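4.2 Private wells and the first flush

Of everything we sampled in the Drustari valley, the private wells gave us the most to think about, and we were delighted by how willing households were to let us run their kitchen taps at six in the morning. Most of the wells are shallow, hand-dug in the older farmsteads and drilled in the newer plots along the Bouvier road, and until this study very few of them had been tested more than once. The town supply, which comes down from the Lolik springs, has been looked at many times before (see Section 2), so it served us mainly as a yardstick.

We took two bottles at each house. The first was drawn straight away, before anyone had used the tap, and the second after 3 minutes of steady running. The gap between the two is a lovely, simple measure: if a metal is high in the first bottle and low in the second, it is most likely coming from the pipework in the house, and if it is high in both, the well or the ground around it is the place to look. Iron and manganese fell clearly into the second group. Copper fell just as clearly into the first, and it was strongest in houses with long runs of pipe between the pump and the kitchen.

Across the whole campaign we collected 707 bottles, of which 3 were thrown out for cracked caps. The remaining bottles were kept cool and sent to the Haser laboratory the same day wherever the roads allowed. November was the wettest month of the campaign and also the most revealing. Cloudiness rose in nearly all the dug wells within a day or two of heavy rain, while the drilled wells hardly moved, even where the two kinds stood in neighbouring gardens. We had expected a difference, but such a clean one was a real pleasure to see in the raw readings, before any averaging.

Well depth explains much of this, though the state of the well head matters too. Dug wells with a sound cover and a raised lip did far better than those where rain could run in over the edge. Zhenhua Yao went back through the site notes and scored every well head for cover, lip and drainage, and that score turned out to predict cloudiness almost as well as depth did. It takes a few minutes with a torch and a tape measure, so we think it deserves a place in any household survey of this kind.
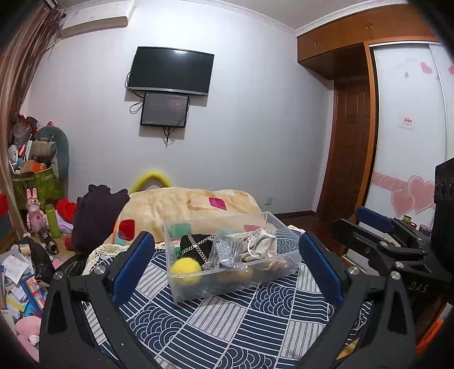
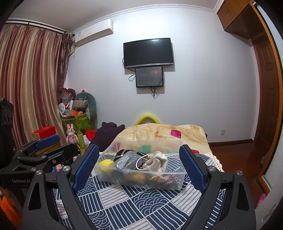

Figure 3. Clear plastic bin with a yellow ball at one end and a black item with a silver chain, between open blue finger pads.

Hardness was the other question householders kept asking us about, usually while showing us the inside of the kettle! The valley water is hard nearly everywhere, and softeners are common. In houses with a softener we took a third bottle from the outside tap, which normally bypasses the unit, and this gave us a neat check on whether the softener was doing its job. Several were not, and in most of those cases the salt tank had simply been left to run down. The owners were glad to know, and a few rang us later to say that the kettle was staying clean.

Pump settings turned out to be worth recording as well. Wells where the pump cut in and out many times an hour tended to show more grit in the first bottle, and a larger pressure tank seemed to calm this down. Our numbers here are small, so we offer it as a hint for others to follow up. Roughly 300 metres from the river the pattern changes again, with manganese dropping off and hardness climbing, and we take up that boundary in Section 4.3 together with the gravel maps.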